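Compression garment bench, September
Entry by L. Mowat

Picked up the post-surgery vest work again. The clinic at Darkum wants a men's chest and flank vest that holds its pressure through six weeks of wear and washing. Radoslava has cut panels from the Zuvham knit and from the old Malý knit so we can compare them side by side.

1. Sizing
Natália went through the fitting notes. Most complaints are about the lower hem rolling up when the wearer sits. The armholes come second. She wants the hem band 7 mm deeper and the silicone strip moved to the inside edge. Agreed, but the strip has to stop short of the zip or it pulls.

2. Wash and stretch
Each panel gets 100 stretch cycles, then a 40 degree wash, flat dry, and back on the gauge. Left them overnight before reading. The Malý panels had gone soft at the side seam. Zuvham held up better, though panel 2 has a dropped stitch near the label and should not be counted. Iveta to recut it from roll 333.

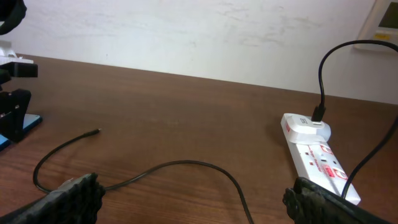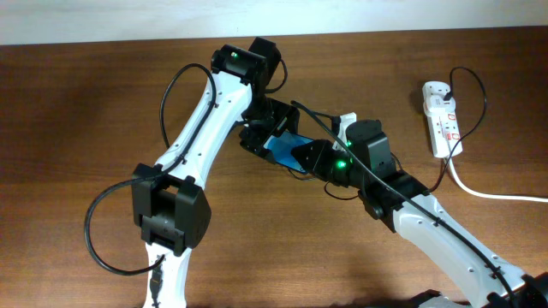
3. Seams
Flatlock on the flanks, no change. The shoulder seam sits right where the drain dressing goes on some patients, so Bořivoj is moving it forward. He has drawn it twice and prefers the second version. I can't tell them apart on the form, so both go to the clinic for the nurses to try.

4. Zip
The Graltevow sample zip is stiff at the bottom stop. Fine for us, less so for someone a day out of theatre with sore arms. Asked for a longer pull tab. If they won't do it we go back to hooks for the first stage vest and keep the zip for the second.

To do
Recut panel 2 and rerun it.
New hem band on the medium and large blocks.
Ring the clinic about the wear diary, the pages on itching came back blank.
Order gauge batteries.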